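Eltwood fitted sheet, queen, gray – 3 months in
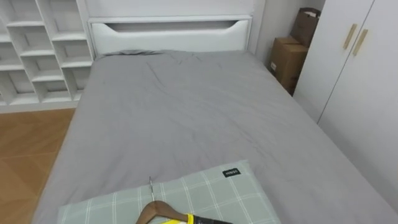

Gray fitted sheet on the bed, white headboard behind.

August 4, 2019

Quick one, on my lunch break. Bought two of these from the Celham outlet when our old Quinlan set finally went through at the foot end. Big toe, same spot every time.

Fit first. Mattress is 12 inches deep and the sheet goes on without a fight. Elastic all the way round, not just at the corners, big plus. Corners have stayed put so far. The Quinlan one used to ping off at night and wrap itself round my ankle.

Does wrinkle up near the pillows. I move alot in my sleep so maybe thats me. Not an ironing person, never will be. If you want hotel flat get something else.

Feel – stiff out of the package. Really stiff, kind of papery. Washed it twice before using and it was better, by the fifth wash pretty nice. Cool in summer. No idea about winter yet, will try and update in November if I remember.

Label says 500 thread count. Don't beleive it personally, feels more like the cheap ones my mom had, but those lasted forever so fine.

Washing: warm, low dryer. Came out a tiny bit shorter the first time, nothing since. Pilling on one side, small patch, hip area. The second sheet has none at all, same wash, same everything. Go figure. Color has held up. Medium gray, goes with white furniture, hides coffee better than you'd think.

Bad stuff. No tag for which side is the long side, so I get it wrong every single time. Sewed a bit of red thread in one corner, sorted. Package smelled like a tire shop, gone after one wash. And pillowcases are sold seperately, at a silly price. I got Ernow ones instead – the gray is close enough, slightly bluer in daylight.

Would I buy again? Yeah, on sale. Not full price. Docking a star for the pilling and half for the pillowcase thing, but the site won't do halfs so 4 stars.

Edit: someone asked about deep mattresses. With a 2 inch topper on it still fits, just tighter at the corners. Wouldn't go thicker.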